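발표 메모 (말할 것만. 다 읽지 말 것)
제목: 침대 위에서 개기 - 좁은 집 빨래 정리

시작
인사 짧게. 마이크 확인. 물 챙기기
오늘 얘기는 개는 법보다 "어디서 개느냐". 이거 먼저 말하고 들어감
손 들어보라고 하기: 빨래 갤 자리가 따로 있는 분? 별로 없을 것. 기다렸다가 넘어감

내 얘기
Girwood에서 살 때 방 하나, 상 하나. 상 위엔 늘 노트북이랑 밥그릇. 그래서 바닥에서 갰음. 허리 나감
무릎 꿇고 개다가 발 저려서 중간에 포기, 반은 의자에 걸쳐둠. 그 의자가 결국 옷장이 됨 (여기서 좀 웃어주면 좋고)
침대로 옮긴 건 Oľga Doležal 씨가 한마디 해서. "밤에 자려면 치울 수밖에 없잖아요." 맞는 말
그날부터 저녁 먹기 전에 침대에 다 쏟아놓고 시작. 미루면 이불 위에서 자야 함

침대가 좋은 점 / 나쁜 점
높이. 서서 하면 조금 낮고 앉으면 조금 높음. 키에 따라 다르니까 길게 말하지 말것
넓다. 긴 옷 펼쳐짐
물렁하다 -> 셔츠는 별로. 손으로 눌러도 주름이 안 펴짐. 셔츠는 그냥 옷걸이
니트, 기모, 플리스, 수건은 침대에서 해도 아무 문제 없음
가장자리 조심. 옷이 미끄러져 내려감. 특히 누빈 이불 위에선 더
먼지 얘기 질문 나올 수 있음: 이불 먼저 한번 털고 반듯하게 펴고 시작. 끝

순서 (빨리)
큰 것부터. 수건, 바지, 두꺼운 윗도리
그다음 티셔츠
양말은 맨 마지막에 짝 맞추기. 처음부터 양말 잡으면 지침
개는 동안 서랍은 미리 열어둔다. 갠 걸 어디 쌓아두면 다시 무너짐
두 번 접기 얘기 여기서. 세로로 한 번, 가로로 한 번. 그 이상은 옷 두께 봐서

Radulović 수납함 얘기
작년에 샀던 것. 안쪽 폭이 생각보다 좁아서 겨울옷 못넣음
사기 전에 옷을 먼저 개서 재보라고 할 것. 나는 반대로 했고 2개 다 동생 줌
Flolbridge 모임에서도 같은 질문 나왔었음. 답도 똑같이: 통 말고 옷부터
가격 얘기는 패스. 시간 없음

플리스 파트 (여기가 본론, 시간 모자라면 위에서 줄일 것)
플리스는 왜 어려운가. 두껍고, 접으면 다시 부풀고, 네모가 안 나옴
세게 누르지 말 것. 눌러봤자 손 떼면 올라옴. 공기만 살살 빼고 바로 서랍으로

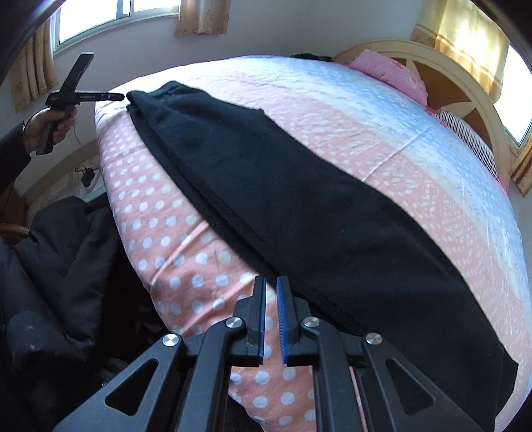

플리스는 길게 한 번 접는 게 먼저. 짧게부터 접으면 가운데가 불룩해져서 다음 접기가 안됨. 검은 플리스 보면 세로로 길쭉하게 접혀 있고, 끝이 침대 오른쪽으로 넘어가서 늘어져 있음. 이 상태로 바로 반 접으면 늘어진 쪽 무게 때문에 딸려감. 그러니까 끝을 먼저 침대 위로 올리고, 그다음 반. 박음질된 밑단 선을 기준으로 잡으면 줄 맞추기 쉬움. 물방울무늬 이불 같은 데선 어두운 옷 선이 잘 보여서 편한 것도 있음. 먼지도 잘 보임. 밝은 옷은 밝은 이불 위에서 선이 잘 안보이니 방향 바꿔가며 확인

모서리 잡는 법은 직접 시범. 가져온 옷으로. 말로 하면 길어짐

질문 시간
나올 만한 것: 침대 없는 집은? -> 이불 접어서 바닥에 두껍게 깔고 그 위에서. 방석에 앉아서 하면 무릎 덜 아픔
애들이 위에서 뛰면? -> 양말 짝 맞추기 시킴. 의외로 잘함
플리스 압축팩은? -> 한 철 정도는 써봤는데 꺼내면 납작해져 있어서 나는 안씀. 취향대로 하시라고
Otakar Ondrejka 씨가 다음 순서. 시간 넘기지 말 것, 지난번에 내가 넘겼음

마지막으로 공지: Vonwood 쪽 장소 바뀜, 519호. 신발 벗고 들어가는 방. 다과비 500원 문앞 통에. 시범용 옷 챙겨서 내려오기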